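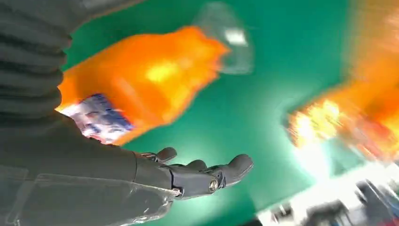 *2 min read*

# Handling rules catch-up, Thursday, minutes by me (Sunita)

Present: Parvathi Menon, Vignesh Sundaram, Elango Nair and me. Murali Lobo joined by phone from Westero and dropped off before item 3.

**1. Last time's minutes**

Agreed, once I'd fixed the spelling of Itora (sorry, Elango!).

**2. Bottles and the hand**

Most of the hour went on this one. Parvathi wants a single written rule for picking up bottles, and I'm with her, as we've got three versions going about and mine is the oldest. We settled on these:

- Caps checked by a person before a bottle goes on the green surface.
- Nobody reaches in while the arm is powered, even if the hand is open and looks idle.
- Up to 200 ml of water in a bottle for practice runs, and no other liquids.
- Wrist sleeve looked over for splits at the start of each shift.

Vignesh thought 200 was stingy and we went back and forth a bit (he'd like full bottles by September). Left as it is for now. Murali said Westero does the sleeve check weekly, but they run far fewer hours than we do, so we're keeping ours.

**3. Finger screws**

Elango would like them checked every 2,000 cycles. The old Skisia sheet says 3,000. I said go with the lower number and Parvathi agreed. He'll rewrite the sheet and bin the old one, including the copy taped inside the cupboard door!

**4. Stop button drill**

Not done last month, my fault. New slot is 4 pm on Thursday, everyone please.

**Actions**

- Parvathi: type up the bottle rules
- Elango: new screw sheet
- Vignesh: ask Rodrigues for spare sleeves
- Me: drill, and send these to Murali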